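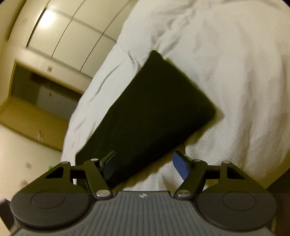 Clearing the Bed Before Packing

2 November 2021

Readers of these pages will recall that the upstairs room at Wosarell has served as the household's packing station since May. The bed is the largest flat surface available, and items intended for travel are placed on the duvet before they are assigned to a bag. The present entry records the current practice.

Soft cases and pouches are handled first. A black case laid on white bedding is easily noticed, and small dark articles are for this reason no longer sorted on the gray blanket. The duvet need not be smoothed beforehand. Earlier guidance on that point is withdrawn — it added time and improved nothing.

Each case is opened, emptied and checked for old receipts and loose coins. It is then closed and set aside until the clothing has been folded. The household presently keeps 16 pouches of various sizes, four of them purchased at the Saithong market and seldom used. A decision on those four has been deferred.

The ceiling light should be left on throughout, and the door to the hallway should remain open so that bags may be carried out without delay. Bags are not to be placed on the bed at any stage.

A further entry will address the Fundent suitcase, the zipper of which requires attention.

Print this entry | E-mail this entry

Contact | Copyright 2021, all rights reserved | Back to top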